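Notes on the Jultard gripper kit, evaluation for the server strip-down bench. Carrying on from the February page, which only covered the quote and the paperwork.

Kit as delivered: linkage gripper, wrist camera, flange adaptor, one cable loom, a licence for the Lekota teaching software. Trial price is 285 a month, or 4000 to buy with the first year of support included. Beltbridge are the reseller and any returns go through them. Trial runs for 30 days from the first power-up, so don't leave it idle over the bank holiday.

Fitting was easy enough. The adaptor bolts straight on to our arm. The manual gives the torque for the flange bolts but not for the finger screws, so I did those by feel and marked them with paint pen. Need to ask Beltbridge for the right figure. The loom is short. With the wrist turned fully over it pulls tight at the elbow, and I've put a soft limit on that joint until we get an extension.

Lekota: installs without fuss, but wants its own network port and won't share with the bench PC. Camera calibration took two goes. The first time I had the target card on the shiny mat and it kept losing the corners. Moved it to the grey mat and it went through. Teaching a position by hand is good, the arm is light to push and the button is where your thumb wants it. Naming positions is poor. Everything comes up as P1, P2 and so on and you have to go into a separate menu to rename, then save, then go back. Somebody will pick the wrong one sooner or later.

What we want it for: memory out, coin cell out, then the board handed on for grading. Processor stays a hand job for now. The sales sheet says the fingers will manage memory modules "of all common heights", and I want to see that on our boards before believing it, with the slots as close to the socket frame as they are.

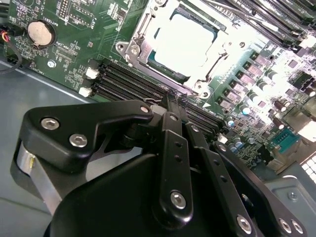
Rilau, 21 May 2025

Approach to the memory slots, dry run, no gripping. Board left in its chassis. Wrist camera view, with the tip of the middle finger almost down on the black slots below the socket. The other bank, top right, still has its modules in.

Lighting needs work. The right of the board is badly blown out and the processor lid is close to pure white. The BATTERY1 label can still be read, so the left half is usable for finding the coin cell. Try the lamp lower with a diffuser before touching the exposure settings, otherwise the slots will go too dark to pick out.

The gripper takes up most of the lower part of the view. For slot work I would rather have a second fixed camera over the bench. Ask whether Lekota accepts two, and what it costs.

To do:

- approach speed down to 6 mm/s for the last bit
- scrap board only until the finger screw torque is confirmed
- loom extension, price and lead time
- repeat the same approach with the lamp moved, save under a proper name
- check the chassis is clamped at both ends before any pulling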